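Last updated 2018-01-28
2 min read

Goltis surface durability study, progress to January

Of 200 coated panels supplied by Brovis, 182 have completed abrasion testing. Phase 4 is on schedule.

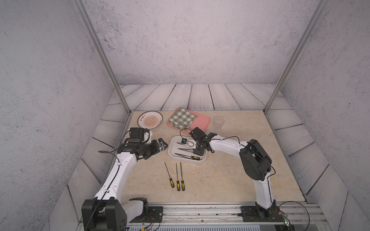 Stain testing began at the Jakia site with 44 panels. Results for plain finishes are complete. Patterned finishes, such as a cream and beige marble look with faint veining, need a second reading, as small dark specks can be scored as residue. Ahonen will supply the revised scale.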